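Kids' Explainers: Around the House
December 2022
By Socorro Cárdenas

Why do baskets have holes in them?

Look around your home and you will probably find at least one plastic basket. It might hold clothes, toys, or onions. Many of these baskets have rows of small holes or slots in their sides.

The holes do a few jobs at once. The first one has to do with air. Cloth holds on to water. A towel that feels almost dry can still have some water hiding between its threads. If you put that towel in a box with solid sides and close the lid, the water has nowhere to go. After a day or two the towel starts to smell bad, and that smell comes from tiny living things called bacteria and mold, which grow well in damp places.

In a basket with holes, air moves in and out. The moving air carries water away as a gas called water vapor. This is called evaporation. It is the same thing that makes a puddle get smaller on a sunny day.

The second job is saving plastic. Every hole is a place where the factory did not need to use any. Suppose a basket with solid sides weighed 1000 grams. With holes in the sides, it might weigh 850 grams. That does not sound like much, but a truck full of baskets would be a lot lighter.

How is a basket made?

Most plastic baskets are made in a mold. A mold is a hollow metal shape, a little like a cake pan with two halves. Small beads of plastic are heated until they melt. A machine pushes the melted plastic into the mold, where it fills every gap. Metal pegs inside the mold stop the plastic from going everywhere, and where the pegs were, you get holes. Then the plastic cools and turns hard, the mold opens, and the basket drops out.

Dezső Halász worked for 25 years at a molding shop in Grarnwood. He told us that the corners are the hardest part to get right. "If the plastic cools too fast in a corner, it cracks later," he said. "You may not see it until somebody picks the basket up."

Baskets before plastic

People made baskets long before there was plastic. They wove them from grass, reeds, and thin branches such as willow. A woven basket has gaps between the strands, so air gets through it too.

Try it yourself

You will need two small cloths, a basket with holes, and a plastic box with a lid. Ask a grown-up before you start.

1. Wet both cloths and squeeze them out well.
2. Put one in the basket. Drape it loosely, with part of it over the side - do not fold it.
3. Put the other in the box and close the lid.
4. Leave them both in the same room until the next day.
5. Feel each cloth. Which one is drier?

You can do it again with the first cloth folded into a tight square. The middle of the square will dry more slowly than the outside. Air has a hard time reaching it. When you finish, hang both cloths up to dry all the way, and wipe out the box. 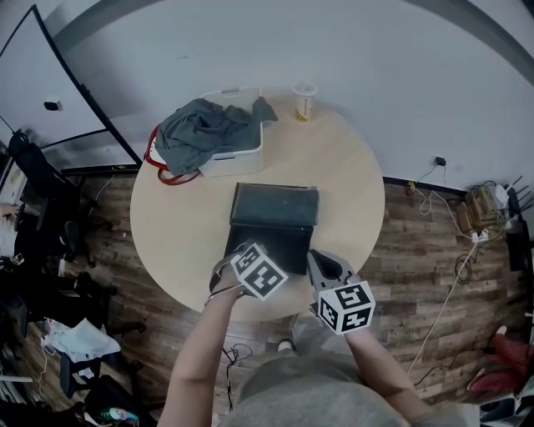 If you have a kitchen scale, you can also weigh each cloth before and after. Write the numbers down in two columns. The weight that is missing at the end is the water that went into the air.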